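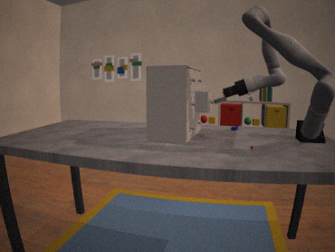
Unit 5. Matchmaking and Session Placement in Online Games

Reading: course packet, section on rating systems. The lab sheet for this unit is separate.

5.1 The problem

A matchmaker takes a pool of waiting players and returns groups that will play together. It works on three inputs: a skill estimate for each player, the measured latency from each player to each server region, and the time each player has already waited. The three pull against each other. A tight skill band gives closer games and longer queues. A loose latency limit shortens the queue and lets in players whose inputs arrive late.

Terms used in this unit:

Ticket – one request to play, from a solo player or a party.
Pool – all open tickets for one mode.
Band – the allowed rating distance between tickets in one match.
Placement – the choice of server region after a match is formed.

5.2 Running case: Skolix

Skolix is a small arena shooter, two teams of four, with ranked and casual modes. The sample log for this unit holds 3212 tickets from one evening in September. Each row has a ticket ID, mode, party size, rating, a latency value for each region, and the time the ticket was closed. The regions are named Skoven, Sakau and Costa.

Of these tickets, 966 are ranked. Work with the ranked tickets only until section 5.5. Casual matches use no band and will distort any wait-time average they are mixed into.

5.3 Band widening

The simplest policy starts narrow and widens with time. Let b0 be the starting band, r the widening rate per second, and t the time waited. Then

b(t) = b0 + r * t

up to a fixed cap. Two tickets are compatible when their rating distance is no greater than the smaller of their two bands. Using the smaller band protects the newer ticket. If the larger band is used, a player who has just joined can be pulled into a poor match by someone who has waited several minutes.

The cap matters most at the ends of the rating scale. Very strong players have few peers online at any hour, and with no cap they are matched against anyone. In Skolix the cap is 700 rating points. Some tickets still time out under it. Count a timeout as a failed ticket and leave it out of the average wait, but report the failure rate next to the average.

5.4 Parties

A party is one ticket with several ratings. The plain mean understates a party with one strong player, who tends to decide rounds alone. Common corrections:

1. Use the mean plus a fixed bonus for each extra member, to account for voice chat and practice together.

2. Use a weighted mean that leans toward the highest rating. The weight has to be fitted from match results. Refit it when the mode rules change.

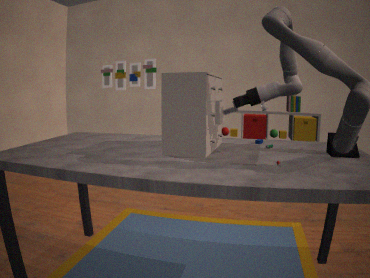 3. Match parties only against parties of the same size. Results are fair, but the pool is split and queues grow quickly outside peak hours.

Skolix uses the second method. Recompute the party ratings yourself from the member ratings, as the stored column was written before the weight was last changed.

5.5 Placement

Once a match is formed, pick the region with the lowest worst-case latency across all players. Picking the lowest average is a frequent error – seven good connections will hide one bad one. Break ties by current server load.

Before the lab, run the ranked tickets through both rules and list the matches where the chosen region differs. Keep the casual tickets ready for the second half of the session.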